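# Keeping the Folia cell running

The Folia cell at Iltis has one arm, one two-finger gripper and one table. It folds cloths. The technician who has looked after it since January was interviewed at the bench on 2021-07-21.

## Setup

Each shift begins with the reference position. "I home the arm, then open and close the gripper 20 times with nothing in it," the technician said. "If the stroke drifts, I look at the finger screws before I touch any settings."

The fingers come from Vieira and are held on by two screws each. They have worked loose twice. The screws are now marked with a paint line, and a broken line means the finger gets removed, cleaned and refitted.

## Pads

Most of the maintenance time goes into the grip pads. Lint packs into the mesh and the cloth starts to slide. The technician brushes the pads dry and does not use solvent. "Solvent lifts the adhesive at the corners. You lose the pad a week later and blame the glue."

A pad is replaced when the pattern has gone smooth near the tip. The last set ran seven weeks.

## Approach to the fold

Plush cloth gives the most trouble. The controller, a Luvis unit, stores a separate approach height for it. "The pile compresses, so the height you measure with a gauge is wrong. I go down in small steps and watch the tip against the fold." The gripper stays wide open while this is done, and only one finger is brought to the cloth at first.

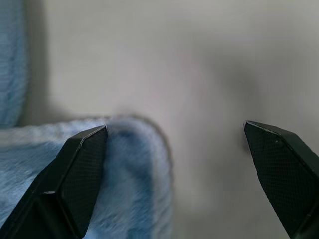 ## Open items

The cable at the wrist is due for replacement. The technician also wants the approach heights printed and kept at the cell. "At the moment they are in the controller and in my notebook, and the two don't match for the thin cloths."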